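The House on Skenley Road

The key was under the flowerpot where her aunt had always kept it. Quyên let herself in at the side door, set her bag on the floor, and opened the two windows over the sink. It was August and the house had been shut up since June.

She had told her brother Thân she would be done by Tuesday. He had laughed at that over the phone. He had seen the closets.

Their aunt had worked 25 years in the office of a company named Virk, which made pumps, and she had kept every piece of paper that ever came home with her. There were pay stubs in shoe boxes. There were Christmas cards from people Quyên had never heard of, sorted by year, with rubber bands that broke when she touched them. She made one pile to keep and one pile to throw out. By noon the first pile was much bigger than the second, and she started over.

She ate a sandwich standing up. Then she did the hall closet, which was mostly coats, and found a roll of cash in the pocket of a green raincoat. It came to 500 dollars. She wrote the amount on a piece of tape and stuck it to the roll, and she put the roll in a coffee can on top of the refrigerator. 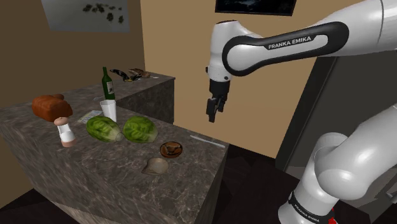
The man from next door came over a little after two. His name was Gutex. He was somewhere past seventy and he had brought a bag of tomatoes.

"You're the niece," he said.

"One of them."

"She said you'd be the one who came."

Quyên didn't know what to say to that. She thanked him for the tomatoes and asked if he wanted some water. He said he did. He sat down, drank it all, and looked at the boxes by the door.

"Did you find the letters?" he asked.

"What letters?"

He turned the glass in his hand. "She wrote me a letter every week when I was in the hospital. That was the winter before last. I was only across town, and she could have called. I wrote back, too. I figured she might have kept mine."

"She kept everything else," Quyên said.

"Well, if you find them, I'd like you not to read them. There's nothing in there. I complained about the food, mostly. But I'd like you not to."

She said she wouldn't. He nodded and got up, and at the door he told her the tomatoes shouldn't go in the refrigerator.

After he left she called Thân.

"Did Auntie ever talk about the man next door?" she asked.

"The one with the truck?"

"I don't know if he has a truck."

"He fixed her gutters one time," Thân said. "She told me he did it wrong and she had to pay somebody to fix it again. She never told him."

"That's all?"

"That's all I remember. Why?"

"No reason. I found some money in a raincoat."

"How much?"

She told him. He said she should keep it for gas, and she said they would split it, and they argued about that for a while in a friendly way. He asked whether the house smelled. She said it smelled like a house. He had a meeting with some people from Tetasix, where he was trying to get hired, and he had to go.
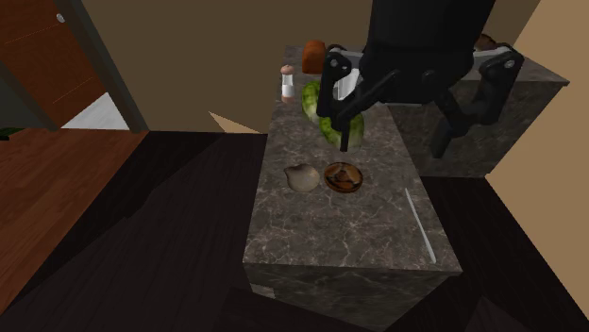

She found the letters that evening in the bedroom, in the bottom drawer of the dresser, under a winter blanket. They were in a flat box that had once held a scarf. The one on top had the neighbor's street number in the corner, 291, and no name. She lifted the edge of the stack with her thumb and saw the same handwriting all the way down. It was small and leaned to the left.

There were 20 of them. She counted because she wanted to be able to tell him they were all there, and then it came to her that she had no way of knowing how many he had sent.

She sat on the bed with the box in her lap. The light outside was going. A sprinkler was running across the street and somebody was calling a dog in.

Her aunt had never married. It was a thing the family mentioned and then stopped mentioning. At New Year she would come with a tray of food and leave before dark, saying she didn't like to drive at night. Quyên had always pictured her going home and sitting in front of the television by herself. She had felt bad about it, when she thought of it, and most of the time she hadn't thought of it.

The envelope on top had been opened with a knife, very neatly. It would have been easy to slide the page out. She put the lid back on the box and went to wash her face.

In the morning she carried it next door. He did have a truck, an old blue one, parked on the grass. His gutters were in bad shape. He came to the screen in his socks.

"You found them," he said.

"They were in her dresser. I didn't read them."

He opened the screen and took the box from her with both hands. He looked at the picture of the scarf on the lid.

"I gave her this scarf," he said. "I never saw her wear it. I figured she didn't care for it."

Quyên thought about the piles. She had gone through the coats quickly. There had been scarves, five or six, pushed down into sleeves or folded over hangers, and she had put them all in the bag for the church.

"What color was it?" she asked.

"Red. Dark red. It had a fringe on it."

"Wait here," she said.

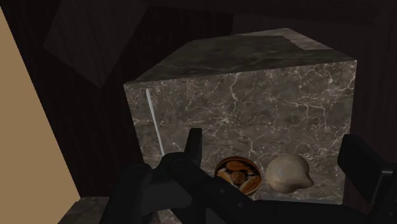 The church bag was still in the hall, tied in a double knot. She couldn't get it undone and finally tore the side open. The coats came out first. She found a gray scarf, and a yellow one, and one with horses on it that she remembered from when she was small. The red one was near the bottom. The fringe had gone thin at one end, and there was a mend near the middle, done in thread that almost matched.

She held it up to the window. It had been worn a lot. The wool was soft all the way through, and it had a crease in it where it had been tied in the same place, winter after winter.

She took it back across the yard. He was sitting on the step with the box next to him, and he had put his shoes on. She gave him the scarf and showed him the mend.

He ran his thumb over it a few times.

"That's her sewing," he said.

"Yes."

"She must have caught it on something."

"She must have," Quyên said.

He folded it in half and then in half again and laid it on the box. Then he asked her if she had eaten yet. She said she hadn't. He said he had eggs, and he went in ahead of her and held the screen open with his foot.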